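A conversation with the poet behind Brukley Hours

The poet asked us to leave her name off this page. Her second collection, Brukley Hours, came out in May from Anitz, a small press she has been with from the start, and she would like people to find the book first. Fine by us! We talked for most of a morning and could have gone on through lunch.

The new poems took eight years. "I wrote the title poem early and then hated it," she says. "I put it away, and when I took it out again I only had to change the last 2 lines." Readers of her first book will know the long, loping sentences. They're back, but there is more silence between them, and more jokes (the one about the ferry timetable made me laugh out loud on a bus).

She writes by hand in the mornings, usually before 8, and types nothing until a poem has sat for a month.
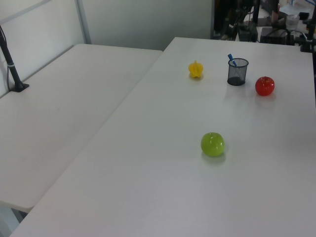 Green apple, red apple and a mesh pen holder.

Her reading is wonderfully greedy. She had just finished Poulain, a 786-page novel in verse that she calls "the best thing I've carried around all year, and the heaviest." She reads it aloud, a few pages at a time, and says her own lines got longer while she did. "You catch a rhythm off somebody the way you catch an accent."

What about reviews? "I read every one. I know you're not supposed to. Somebody wrote that the middle section felt like waiting for a kettle, and I was thrilled, I'd been trying for exactly that."

She is already at work on a sequence called Zorkard, named after a town she made up as a child and still has maps of. So far it has a river, a bakery and a very bad choir. I asked whether it would take another eight years. "Oh, I hope not," she said, and then read me the choir poem over the phone, twice, because I asked.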